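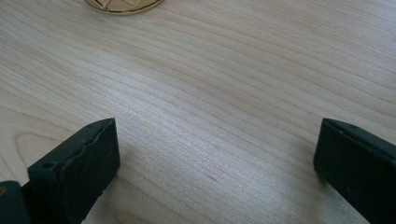
Student club teaches a hand-held gripper to pick up coins

Miranda Technical School, November

The robotics club of the Miranda Technical School has finished the first part of its project for this school year. Eleventh and twelfth grade students built a hand-held gripper with two fingers and are using it to record how a person picks up small, flat things from a table. The recordings will later be used to train the robot arm in the school laboratory.

The project has the name Ikov. It was proposed by Gleice Godoy, a student in the last grade, after the club took part in the regional Prullex competition last spring. In that competition the arm of the club could move blocks and cups without big difficulty, but it lost most of its points with the flat pieces.

"Our arm always came down too hard or too high," Godoy told our newsletter. "We wrote the movements by hand and changed the numbers every evening. This year we wanted to show the movement to the robot with our own hands."

The gripper is dark, almost black, and its two fingers have flat, wide inner sides. The students made the fingers in the school workshop and changed the shape of the tips four times. The first ones were too round and slid over the edge of a coin. A camera is fixed to the tool and looks down between the fingers, so that each recording is made from the same point of view which the arm will have.

The work takes place on a light wooden table in the laboratory. The student opens the fingers wide, brings the tool slowly over the table and closes it on the object. One such attempt takes a few seconds. Until now the club has made 3,321 recordings, and 133 of them were removed because the student's other hand came into the view.

Wellington Rocha, who teaches electronics and leads the club, says that the students were surprised by how much patience is needed.

"In the first week everybody wanted to hold the gripper," he said. "In the third week I had to make a timetable. But the recordings of the third week are much better, because they learned to move calmly. When you are in a hurry, it can be seen immediately."

The light wood was also a subject of discussion in the club. It reflects the ceiling lamps strongly in the middle, and some students wanted to cover it with a gray cloth. Zuleica Portela, responsible for the software, asked to leave the table as it is. According to her, the tables at competitions shine too, and the program should learn this from the beginning. The club agreed to make one part of the recordings with the blinds closed and one part with the blinds open.

Portela also wrote the small program which sorts the recordings. It shows each one on the screen at double speed, and two students must mark it as good before it is kept. If they do not agree, a third student decides. This checking is done in the lunch break, from 12:30, and it is open to younger students who would like to see how the club works. Two students from the ninth grade already come regularly.

The club has 25 members this year, more than ever before. The parts for the gripper were paid for by Ruvico, a local company for machine repair, which also lets the students use its measuring tools in the afternoon. Solange Prado, the engineer from Ruvico who visits the club, has advised the students to write down every change of the fingers together with a drawing. The notebook now has 69 pages.

In the next part of the project the club will train the arm with the recordings and test it on objects which it has not seen before. Guilan Meng, a student in the eleventh grade, is preparing the list of these objects – buttons, keys, bottle caps and a thin ruler. He expects that the ruler will be the most difficult, and he has asked to try it last.

The results will be shown at the open evening of the school, before the winter holidays. Students who wish to join the club can speak with Mr. Rocha in the electronics laboratory after the last lesson. No experience in programming is necessary, but new members have to pass the short workshop safety course before they use the tools.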